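The Second Life of a Plain Grey Bin

Storage has become a tidy little industry. Walk into any homewares shop and there is an aisle of baskets, crates and tubs in colours picked to match a rug. People who handle things for a living tend to buy something duller: a big open bin with flat sides, in grey, and they keep it until it wears out.

Ľubomír Šindelář has sold used bins from a shed in Kedport for 12 years. His business, Kubíček, takes them from workshops, packing rooms and small factories that are moving or closing down. He hoses them out, checks the corners and stacks them by size along the back wall. Last April he sold 200 in a month, his best so far. Most went to households.

"They come in wanting a lid," he says. "Then they go home and use it a while and they don't want the lid anymore."

A lid turns a bin into a place where things are put away. Without one it stays in use. Offcuts go in, odd lengths of bar go in, and whatever is needed next can be seen from standing height. Šindelář keeps his own on the bench, at waist level, and says the floor is the worst spot for one. You kick it, you fill it too full, and then you can't lift it.

He also thinks people put too much in. A bin that size will take a great deal, and the temptation is to let it. A few pieces lying flat on the bottom are easy to pick out. Once they are heaped, the long ones lock together and the small ones slide underneath. 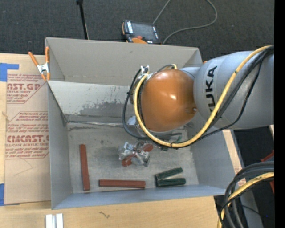
What marks should a buyer worry about in a used bin?

Scuffs on the walls and smudges on the floor are only wear and can be ignored. Look for cracks at the corners and along the rim, and press on the floor from inside to feel whether it gives.

Colour matters more than it might seem. Reddish-brown and dark green pieces are easy to tell from a grey floor, even one that has gone mottled with use. Black parts are harder. Šindelář lays a sheet of pale card in the bottom for those and replaces it when it gets grubby.

Cleaning is simple. Warm water, dish soap and a stiff brush will lift most of it. He doesn't bother with solvents and he doesn't try to get back to the original finish. The dark patches on a sloping wall, where things have been slid in and dragged out, generally stay.

New bins are easy enough to find. Bemata and Jolano both sell them, and Šindelář has nothing against either. His stock book, a ruled ledger he keeps beside the kettle, listed 1,210 used ones at the start of the year and 2,134 at the last count, so he is in no hurry to see people buy new.

At home he has three. One holds kindling, one holds garden hose fittings, and the third sits inside the back door for boots. His wife would like that one moved to the shed. He has offered her a smaller size.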